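Zudstead G2 Hand-Held Grippers, Pair: Strong Hands, Weak Memory

I bought the Zudstead pair to collect demonstrations for our tidying arm, the idea being that a person does the chore with the grippers on and the robot learns from it. Two months in, I can report that the robot has learned patience, mostly from watching me restart things.

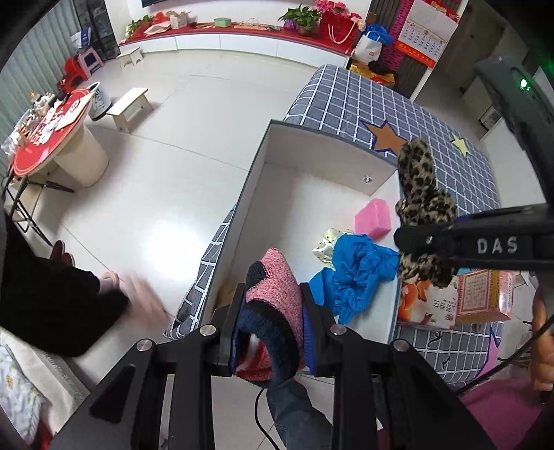 Review by the Riquelme bench
Posted in April under Grippers and Hand Tools

Mechanically I have few complaints. The angular metal jaws will hold a knitted slipper or a hanging length of leopard print, and a bed drawer full of soft odds and ends is a fair test of both.

The fault is in the jaw encoder. After a stretch of steady squeezing, the reported opening freezes while the jaws go on moving. The status light stays green throughout, cheerful as a lifeguard asleep in his chair. Of 56 drawer runs, 49 came out clean. The rest taught our arm to let go of a sock that, according to the log, it was still holding.

Reseating the cable bought me one afternoon. Gikley, who sold me the set, swapped the right unit and the new one froze at minute 53. Firmware from Hemau is promised.

Until then, zero both jaws before every run and check the log before you train on it. Grip: excellent. Logging: see above. 2 stars out of 5.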